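How a Musical Gets Made

A musical is a play in which people sing as well as talk. Sometimes they dance too. The songs help to tell the story, so if you took them all out, parts of the story would go missing.

You may have seen one at a theatre or at school, or watched a film of one. This page explains how a new musical gets written and put on. We will use one called The Clockmaker's Goat, which was written by Zarmeena Durrani for the Rindach Theatre. It is about a goat who eats the hands off the town clock, so that nobody in the town knows when to go to bed.

We use cookies to remember which pages you have read. You can change your settings at any time. Accept all / Manage cookies

Where does the story come from?

Many musicals are based on a book, a film or a true story. Others are made up from nothing. Zarmeena made hers up after she saw a clock with no hands on the side of a railway station.

Before she wrote any songs, she wrote the story out in plain sentences. It filled five pages. Then she went through it with a pencil and put a star next to every place where a character felt something very strongly. Those were the places where a song could go.

This is an old rule in musicals. When a character is only asking for a cup of tea, they can say it. When they are so happy, cross or frightened that talking is not enough, they sing.

The three kinds of writing

The words that people speak, and the plan of the whole story, are called the book. This is confusing, because it is not the sort of book you borrow from a library.

The words that people sing are called the lyrics. The person who writes them is a lyricist.

The music is called the score. The person who writes it is a composer.

Sometimes three different people do these jobs. Sometimes two people share them, and now and then one person does all three. Zarmeena wrote the lyrics and the music. The book was written by her and the theatre's director together, and they argued a lot about the ending.

Which comes first, the words or the music?

It can be either. Some composers hum a tune for days and find the words later. Others start with a line of words and say it out loud until it begins to sound like a tune.

Try it yourself. Say "I have lost my left shoe" several times. You will probably find that your voice goes up and down in the same places each time, and that some words are stronger than others. "Lost", "left" and "shoe" are strong. "I" and "my" are weaker. A good tune puts its strong notes on the strong words. If it puts them on the weak words, the song is hard to understand, even if the singer is very good.

Songs in a musical have different jobs. The opening number tells you where you are and who lives there. Soon after that there is often a song in which the main character tells you what they want. The goat's song is called "Something Crunchy", and it lasts less than two minutes.
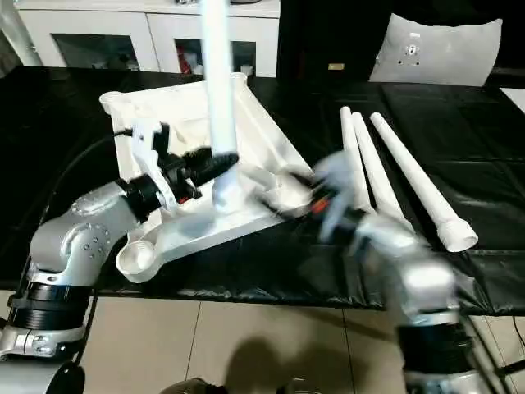
Once there are enough songs, it is time to try them out. Actors sit in a circle with the words and music in front of them, and someone plays the piano. There are no costumes and no scenery. This is called a read-through, or sometimes a workshop if it goes on for several days.

The writers listen hard. They notice where people laugh and where people start to fidget. After the first read-through of The Clockmaker's Goat, Zarmeena cut two songs and wrote a new one for the baker, who had been in nearly every scene without ever singing.

Cutting a song can be sad, especially if it is a good one. But a song can be good and still be in the way of the story. Many composers keep their cut songs in a drawer – or on a computer – and use parts of them later.

Who else is needed?

The director decides how the story will be told on the stage. They help the actors work out what their characters are thinking and where they should stand.

The choreographer makes up the dances. You say it like this: korry-OG-ruh-fer.

The musical director teaches the singers their parts and leads the band during the show. In many theatres the band sits in a low space in front of the stage called the pit. The musical director waves a hand or a stick to keep everyone together, and the actors can often see this on a small screen at the back of the theatre.

The orchestrator takes the tune and decides which instruments will play it. A tune played on a flute feels very different from the same tune played on a tuba. In Zarmeena's show the goat always has a bassoon.

The stage manager sits at the side of the stage, or in a room at the back, and tells people when to change the lights, play a sound or move the scenery. Each of these moments is called a cue. The Clockmaker's Goat has 358 cues, so the stage manager has to follow the script very closely.

Rehearsals

Rehearsals for the show began in January. For the first week the actors only learned the songs. After that they learned the scenes and the dances, and then they put everything together.

Singing and dancing at the same time is hard work. To practise, some of the actors sang while jogging on the spot. If you try this, you will notice that you run out of breath at the end of each line. Singers learn to take small, quick breaths where there is a gap in the words.

In the last few days everyone moved into the theatre for the technical rehearsal. This is usually shortened to "the tech". It is very slow. The actors might say one line and then stand still for a long time while a light is moved.

The first night

The Rindach Theatre has 627 seats. When the show opened on May 10, 2025, Zarmeena sat in the back row so that she could watch the audience as well as the stage. She had a notebook with her and went on making small changes for another week.

Later the show moved to a bigger theatre, the Valcárcel, which has 1,148 seats. The band had to grow as well, so the orchestrator wrote new parts for a trumpet and a second violin.

Words to remember

Book: the story and the spoken words of a musical.
Lyrics: the words of the songs.
Score: the music.
Pit: the place where the band sits.
Cue: a signal for something to happen.
Reprise: a song, or part of a song, that comes back later in the show. You say it like this: ruh-PREEZ.

Something to try

Pick a story you know well and write it out in ten sentences. Put a star where you think the first song should go. Who is singing, and what do they want? Write four lines for them. The lines do not have to rhyme.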